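In praise of the desk organiser with hardly anything in it

I have become a complete bore about desk organisers, and I'm not sorry. For years I thought they were for people who alphabetise their spices. Then my sister-in-law moved to Kiltadier and left me hers, a plain grey one with square compartments, and I put it on my desk because I had nowhere else to put it. That was in January. I would now defend it in court.

My view, which has started 2 rows at home so far, is that a desk should have one place for small things and that the place should be too small. People buy the enormous version with drawers and a lid and a slot for letters, and they fill it, because of course they do! My friend Vsevolod Kovalchuk has one with 13 sections and keeps dead batteries in three of them. He says he'll sort it out. He has been saying so since we both worked at Garg.

Four squares is plenty. Mine hold markers and pens, a yellow pencil, a stack of pink sticky notes and one or two small odds and ends, and when a square is full something has to go back to the kitchen drawer it came from. I love this. It's the only rule in the house I've ever managed to keep.

I feel strongly about fabric sides too. Wire ones let pencil points through and hard plastic ones rattle whenever you lean on the desk - and I do lean. Fabric just sits there quietly. Grey goes with a wooden top better than white does, I think, and it's far kinder about ink.

Then there's where it goes. Against the wall, off to the side, every time. Put it in the middle and you spend the day reaching round it. I had mine by my right elbow for nearly a month and knocked it on to the carpet so often that I began to take it personally. Over on the left it has stayed put, and the whole front of the desk is mine again for writing, wrapping parcels, or eating toast when I ought to be doing either.

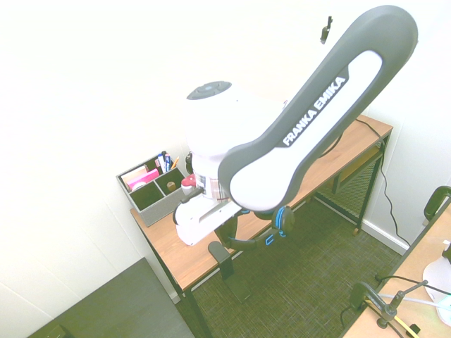 Vsevolod still thinks four is mean, and he wants me to try a second one stacked on top. I've told him no, though I did look at the price.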